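Iltgate shared workshop, arm build thread, August 12, 2018

Starting a thread for the arm Nadine Jaber and I are putting together at the Iltgate workshop. I'll add to it as we go. 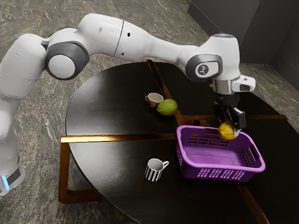 The job for the arm is clearing a table. Pick up one thing, put it in a basket, go back for the next. We're doing it all in simulation first while the bench gets rewired, and the code that drives the simulated arm is meant to drive ours with only the config file changed. The lemon is our standard first object. It goes over the purple basket, the gripper opens, and then we move on to the lime, which lies on its side and is harder to line up. The cup and the striped mug are for later. Handles are a separate problem.

2/ People asked what the real one is made of. Base and shoulder are from a second-hand Kellano arm Najwa Najjar found in February. The forearm is ours, aluminium tube. The gripper is a Vesis kit with the springs swapped. Total spend so far is £664, not counting the drill bits I broke.

3/ The Kellano base came without its controller, so we wrote one. It runs at 100 updates a second. I wanted more but the old encoders get noisy and it isn't worth the trouble for picking up fruit.

4/ Reach with the new forearm is 840 mm measured from the shoulder. The drawing said a bit more. I had forgotten to take off the overlap where the tube goes into the clamp.

5/ Someone replied asking why a basket and not a tray. The rim. If the arm comes in too low over a tray you get away with it. Over a basket it hits the side and you see it in the log straight away. We want to find those mistakes now.

6/ Basket walls are also a nuisance for the collision checker. All those little holes. We first loaded the full mesh and every planning step crawled. Now the checker sees five flat slabs and the holes are only there for looks. Planning time went from painful to fine.

7/ Grip force. In simulation you can squeeze a lemon as hard as you like and it never complains. On the bench we're starting low and working up. I bought a net of lemons on Friday and expect to lose a few.

8/ Najwa did the wrist wiring this week. There is now a proper loop of slack at the joint and a strain relief on each side. The old loom had been pulling on the connector every time the wrist turned past 80 degrees, and that explains the dropouts I spent two evenings blaming on software. Sorry, software.

9/ One for anyone building the same thing: check your gripper's closing direction before you bolt it on. The Ospina servos in ours take the command the opposite way round from the ones we tested with. First power-up it opened when told to close and jammed against its own stop. No damage, one blown fuse.

10/ Still to do: the emergency stop wants moving to the front edge of the bench — at the moment you have to lean past the arm to reach it, and I won't run at full speed until that's fixed. Then the camera bracket. Nadine has cut two versions and neither clears the elbow.

11/ Files will go up when the forearm clamp has stopped changing. Please don't print the current one, the bolt holes are nearly 2 mm out.

12/ Bench is free again on Tuesday evening. Stop button first, then lemons.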